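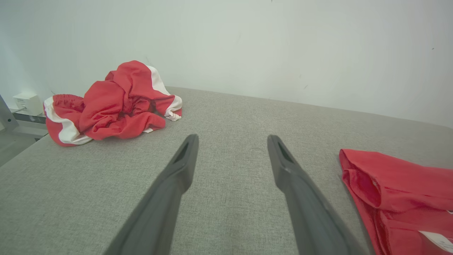 Rupert Zaugg asked, before I had my notebook open, whether we tell visitors the success rate before they watch or after. He thinks before. If people hear afterwards that it misses a fold now and then, they feel they were shown the good ones. I said we had not told them at all last time, and he said that was worse. So it went on the board by the door this morning, in large writing.

Thursday, April 18, 2024. Open afternoon, folding cell.

Visitors came over from Climley in two groups, with a tea break between. Zetar sent people as well, mostly from their packing side. Engelbert Prantl ran the arm and I did the talking.

Setup notes, for whoever does the next one. Grey padded surface kept, as agreed in March. The hard top looks tidier but the fingertips skid on it when they go in low under an edge. Red kit for the garments, because it stands out from the grey for the camera and also for people standing at the back. Wrist view put up on the big screen. That was Engelbert's idea and it was worth the cable. The first group watched the screen more than the arm.

Speed limited to 300 mm/s for the whole afternoon. It feels slow if you are used to the normal setting. Two of the Zetar people asked if it could go faster and I said yes, but not with guests in the room. Left it there.

First group: started with the plain shirt, then shorts. The shirt went well each time. The shorts are still the hard one. The waistband pulls the fabric back in as soon as the fingers let go, and the search for a corner then picks a crease. Engelbert stopped one attempt by hand after it had gone for the same crease 4 times. He explained what it was doing while he reset and the group seemed to like that more than a clean run. Worth remembering.

Tea break: swapped the fingertip pads. The old ones from Rüegg had gone shiny at the ends. New pair in, gripper opened and closed a few times, zero checked. Took 19 minutes including finding the small hex key, which was in the Jodside crate again. Please put it back on the hook.

Second group: more questions, fewer runs. Written down so I can answer properly by email:

Does it know which garment it has got, or only where the edges are? (Only edges and corners at present. The garment type is set by us.)

What happens with two items lying on top of each other? (It treats them as one. We don't demonstrate this.)

Could it do towels? Yes, and far better than shorts. A woman from Climley said in that case why not show towels. Fair question. Engelbert says we always start with what we are working on, but I think we should open with a towel next time and get to the shorts second.

How long has this pair of arm and gripper been running? Counter on the controller said 395 hours at the end of the day.

Rupert stayed behind to look at the log with us. He wants the stopped attempts marked separately from the failed ones. At the moment they share a code and the rate on the board is lower than it should be. Engelbert will change it.

To do: new code for manual stops. Order pads, same hardness. Tape down the screen cable properly. Send the answers to Climley and copy in Zetar.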